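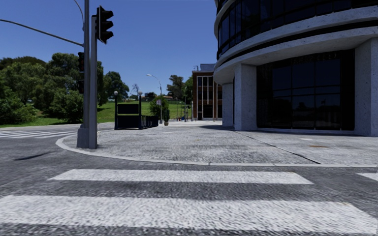
From: Leopold Frei
To: Ketville Motorcycle Owners list
Date: 21/09/2018
Subject: Re: Fuel cut-out after fitting Tritex regulator

Maxine Ruddock wrote:

> I fitted the Tritex regulator to the 900 last month as suggested here.
> Charging voltage is now steady, but the engine cuts out for a moment
> when I close the throttle from high revs. It picks up again on its own.
> No fault light. The old regulator did not do this. The connectors have
> been cleaned and the battery is the Konent one, bought in spring.
> Has anyone else had this, and is it worth sending the unit back?
>
> Maxine

Maxine,

I would not send it back yet. The regulator may well be working correctly and showing up a fault elsewhere. I had the same symptom on mine, which is the same engine with the earlier loom, and the cause was the earth.

On the 900 the regulator body is earthed through its mounting bolts. The Tritex unit has a coated case and the coating extends under the bolt heads, so the body makes poor contact with the bracket. It has a separate black lead for this purpose. The fitting sheet tells you to join it to the existing loom earth, but that earth also serves the fuel pump relay and the tilt sensor. Any voltage drop on the shared wire is then seen by both of them.

The drop is easy to measure. Set the meter to the 2 volt range, put one probe on the battery negative post (the post itself, not the clamp) and the other on the black lead where it enters the block under the seat. Hold the engine at 2000 rpm with the headlamp on. Mine read well over what I would accept on an earth. After I ran a separate wire straight to the battery the reading was close to nothing and the cut-out has not come back.

Points to watch if you do the same:

Use wire at least as thick as the black lead.
Cut the lead from the shared earth completely. Do not leave both connected.
Route it on the left of the frame, away from the rear cylinder.
Protect it with sleeving where it passes the seat bracket.

If the reading is already low, look at the tilt sensor plug next. The Zacharias manual shows it on the wrong side – it is behind the toolbox on all bikes with the later loom. The lock tab breaks easily and the plug can then sit half home without looking wrong.

The Konent battery is unlikely to be at fault if it cranks normally, but check that the terminal bolts are not bottoming in the nuts. They are a little too long for the 900 clamps and can feel tight while the clamp is still free to turn. A thin washer cures it.

I have some 20 amp sleeved cable left over and can bring a length to the October meeting if you have not sorted it by then. Please post the meter reading either way, and say which loom you have.

Leopold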